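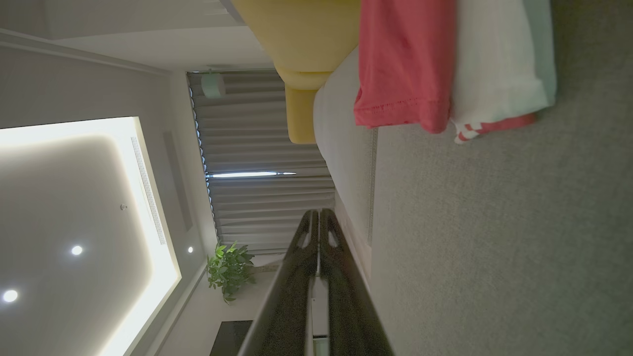 View from the wrist camera, bed to the one side, curtain dead ahead.

Home Reviews Floor Care Laundry Big Stuff About Contact

We use cookies to keep the site running and to count visits. Accept Settings

Brillero bedroom arm — hands on at the Drerkemton open day

Quick one, typing this on the train home. Full review when they send a loaner, if they send a loaner.

So. Brillero had their open day in Drerkemton in February and I got a 30 minute slot with the bedroom arm. Arm on a wheeled base, two-finger gripper, small camera at the wrist. Job: pick up clothes, move them where you tell it. Price on the sheet was $1099 for the arm. The base is extra, and they would not give me a number for the base. Asked twice.

The room first. Done up like a decent hotel. Mustard headboard, white bedding, gray low carpet, light gray sheers, big leafy plant in the corner. Glowing strip round the ceiling panel. Nicer than my bedroom by a mile, and a lot less stuff on the floor. Keep that in mind when you read the scores.

Clothes were hung over the side of the bed. A coral red one, a white one with a red and white striped band, a mint green one. You get the wrist view on a tablet while it runs, and the view comes up sideways. Ceiling on the left, carpet on the right. Took me a few minutes to stop tilting my head. There is a rotate setting, three menus down. Should be on the main screen.

What it did well

Picking off the edge of the bed. Fingers are long and taper toward the tips, so they get in behind a hem without bunching everything up. Coral one came away clean first try. Striped one too. It moves slow, and I was glad of that standing next to it. Base turned on the carpet with no drama at all.

Noise is fine. We talked over it in normal voices the whole time.

What it didn't

Mint green. Three tries. Closed on air, closed on air again, then took a good pinch of the bedding along with it. Florencio Garrido was running the demo and he hit pause before the whole lot came off. To be fair to him he didn't pretend it was planned. Said pale cloth next to pale sheets is the one they get the most complaints on and a fix is comming. No date.

Also slow. 14 minutes to clear the bed and put everything in a pile by the wall. I can do that in under one. OK, the idea is you're not there. Still.

And it doesn't fold. The guy behind me in line was sure it folded. It does not fold.

Setup

Didn't get to do this myself so no score. Jianguo Lü from the support desk walked me through it on paper — clear a path, drive the base round the room once by hand, mark the bed and the drop spot on the map. He says an evening. I'd guess a weekend with my furniture.

Replacement fingers are $165 a pair. They push off and on with a quarter turn, I did it at the table afterward with a spare set and it was easy enough. I don't know how long a pair lasts, and neither did the price sheet.

Against the others

The Deltow is the obvious one to put next to it. I had that for two weeks last year. Deltow is faster and drops more. App is better too, opens the right way up for a start. The Brillero grips better and feels more solid when you lean on it (I leaned on it, sorry). If I had to have one in the house it would be this one, but not at that price with a mystery base.

Scores for now

Grip: 8
Speed: 4
Noise: 9
App: 5
Value: can't say untill I know what the base costs

Who's it for? Someone who can't bend easily and has a tidy room with space round the bed. I can see it there, I really can. For me, shirts on the floor, charger cables, a cat — no, not yet.

Parking at the venue was bad by the way, go early. Coffee was free. They had a second room with a kitchen arm from Bùi but the line was out the door and I had a train. If anyone got in, tell me in the comments if it was worth the wait.

Recent posts
Deltow tidy arm, two weeks in
Garment racks that don't tip over
Cordless sweepers on low pile carpet
Steamers: the cheap one won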